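24th January

Folding cloths, project write-up (draft 2, needs checking)

**Aim.** Find out which way of folding a tea towel gives the neatest stack for a small kitchen shelf. Came out of the Wuvthorpe shared kitchen survey in December, where the most common moan was the cloth drawer.

**What we used**
- cotton cloths from Brivine, washed once first
- a hard flat surface, marble pattern top
- ruler, notebook, phone timer

**Method.** Cloth laid out flat, corners pulled square, smoothed from the middle outwards. Then one of 3 folds: halves, thirds, or the roll. Each fold done 15 times. Height of the stack measured after every 4 cloths. We left the Bühler cloths out in the end, too stiff, wouldn't lie down.

**Results so far.** Thirds won on height. Rolls looked nice but slid about as soon as the drawer was opened. Halves were quickest, nearly 40 seconds faster over a full set, but the stack leaned. Table to go in here once its typed up.

**Problems.** Most of the mess starts before the first fold. If a corner is turned under or one edge runs at a slope, every fold after it is out aswell.

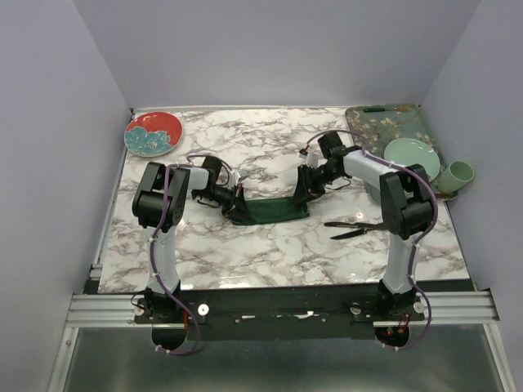 So for the second round we added a squaring step, both ends held and the long edge lined up before anything gets folded. Takes longer. Will put the new timings next to the old ones.

**Still to do**
- repeat with the thinner Cikari cloths
- drawer test, full and half full
- ask for the ruler back
- proper conclusion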